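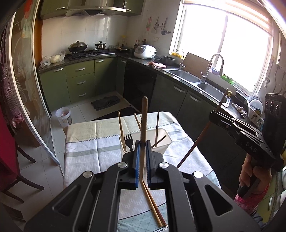
*A chopstick held upright in the jaws, the cream container behind it.*

Malcolm Nuttall had 700 episodes on disk and 189 of them would not replay. He had been at Lindberg since February and this was the first fault that was wholly his to find.

The planner was called Oakley. It read the jaw width and the wrist pose and worked out where the two tips ought to go. With cups it was fine. With chopsticks it closed early, a finger's width to the left, and reported a good grasp.

He opened episode 35 again and stepped through it. The pose looked clean. The width looked clean. He put the two plots side by side and went to fill the kettle.

When he came back he saw it – the width trace started to fall before the hand had stopped moving. He scrolled to the top of the log. The jaw readings had one clock and the pose had another, and the loader, which he had written himself, had trusted both.
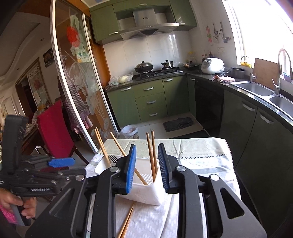 "How far out are they?" asked Priya from the next desk.

"The jaws are 10 frames ahead of the pose."

She rolled her chair over and read the loader. It took her less time than he would have liked.

"You never shift the second stream," she said.

"I know. I'm doing it now."

He changed the line, ran the replay on the bad episodes and watched the list fill from the top. Episode 35 passed. The one after it didn't, and he opened that.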